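Clornholm School Flu Clinic: Your Questions

We're so happy the clinic is coming back to Clornholm this fall, and your emails have been pouring in! Here are the ones we get most.
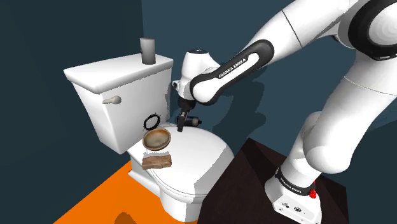

Who can come?
Any child enrolled at Clornholm or Simholm Elementary, plus brothers and sisters from age 4 up. Parents can get a shot too – just tick the second box on the form.

When and where?
In the Clornholm gym, from 3 p.m. until 7 p.m. The exact date goes home in October with the lunch menu. Use the Falcão Street doors.

Do I need an appointment?
No, but booked families go in first. Slots are 25 minutes apart, and you can change yours online up to the night before.

My daughter is terrified of needles. Any ideas?
Yes, lots! Ask for Solange Renaud at the front table. She's our lead nurse and she is wonderful with nervous kids (and nervous dads). There's a quiet corner behind the bleachers, and your daughter can sit on your lap the whole time.

Can we get the nasal spray?
For many kids, yes. Some health conditions rule it out, so please fill in page two of the form and a nurse will go over it with you.

What does it cost?
It's free for students. We'll ask for your insurance card if you have one, but you don't need it.

Should my son come if he has a cold?
A runny nose is usually fine. If he has a fever, keep him home and come to the makeup clinic at the Ruvivier library in November.

How did last year go?
We gave 63 shots in the first hour – our best start ever! We'd love to beat it.

Who do I contact?
Raquel Brandão in the school health office, or leave a note in her mailbox by the main entrance.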